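Meredith Shared Kitchen: Frequently Asked Questions

Who can rent the kitchen?
Anyone who cooks for money, or hopes to. Our regulars make hot sauce, wedding cakes, dog biscuits and one very ambitious line of pickled eggs. You need a food handler card and your own liability insurance before your first shift. Your aunt's opinion of your brownies is not insurance.

How much does it cost?
Day shifts are $65 for a block of 3 hours. The overnight rate is $50 for the same block, and it starts at 10 p.m. There is a refundable key deposit, which you forfeit if you lose the key, lend the key, or have a copy made at Plastden and think we won't recognize the color.

What do I get for that?
A range, a convection oven, the big mixer, a three-bay sink and a prep table. Pots and sheet pans are shared. Knives are not, so bring your own and take them home. The mixer is older than some of our members and should be spoken to kindly and started on low.

What are the tables like?
Stainless steel, with a shelf underneath.

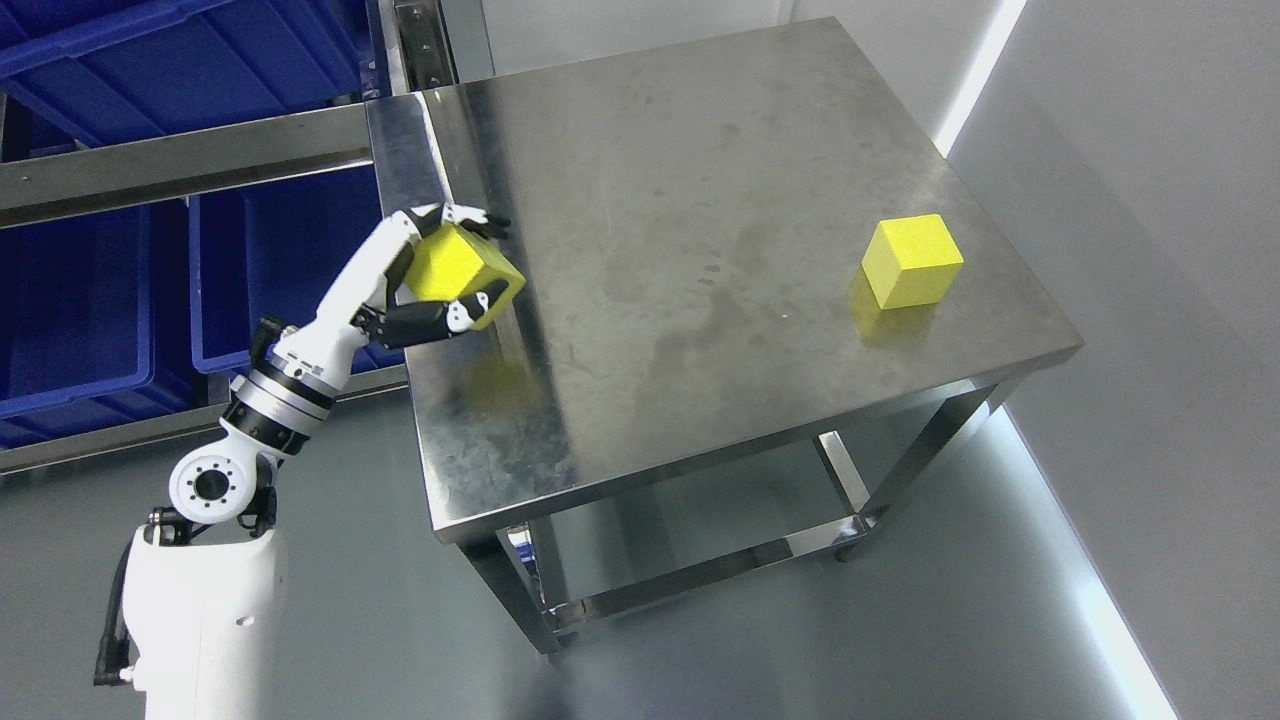 Prep table with lower shelf.

Can I leave my ingredients here?
Yes, if you rent a cage. Dry storage and cold storage are billed separately by the month. Anything left outside a cage gets a sticker on day one and a new home in the trash on day two. This applies to saffron. We're sorry about the saffron.

What does "clean" mean at the end of a shift?
It means the next person can start cooking without sighing. Wash, rinse and sanitize every surface you used, along with the ones you only leaned on. Scrub with the grain on the steel and keep steel wool away from it. Wring out your sponge and put it back in the caddy, or throw it out if it has started to smell like a pond.
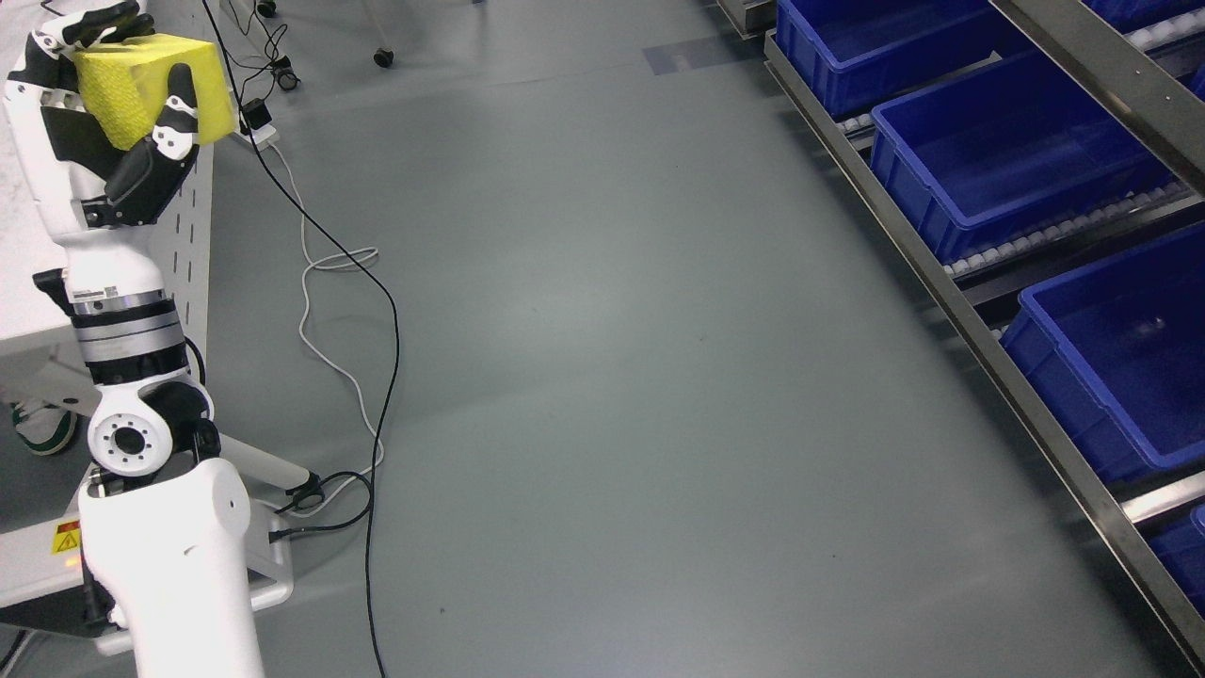

Floors count too. Sweep first, then mop, then take the mop water to the floor drain and never to the prep sink. If we have to clean up after you, there's a fee, and it is set high enough that you'll wish you had just mopped.

How do I book?
Through the Flolitz calendar, which you'll get a login for after orientation. It shows open shifts up to 2 months ahead. The holiday season fills up by the end of September, and every year someone writes to us in late November to ask whether we have anything "in the next day or so." We don't.

Can I cancel?
Up to 48 hours ahead, no charge. After that you pay for the block unless someone else takes it. Post it on the message board and you'll usually find a taker, especially for mornings. Nobody has ever wanted the 4 a.m. slot but the bagel people, and they already have it.

Do you do deliveries and pickups?
Your supplier can deliver during your shift. The Rirus truck will try to come whenever it likes, so be firm on the phone. We can't sign for anything, and we won't carry your flour.

Is there parking?
Almost. There are spaces behind the building, and the one by the dumpster is for unloading only. Please don't block the bakery's back door. They were here first and they bring it up often.

Can I bring my kids? My dog?
No and no. The dog biscuits are taste-tested off site.

How do I sign up for a tour?
Use the contact form and tell us what you plan to make. Tours are in the afternoon, take half an hour, and require closed-toe shoes.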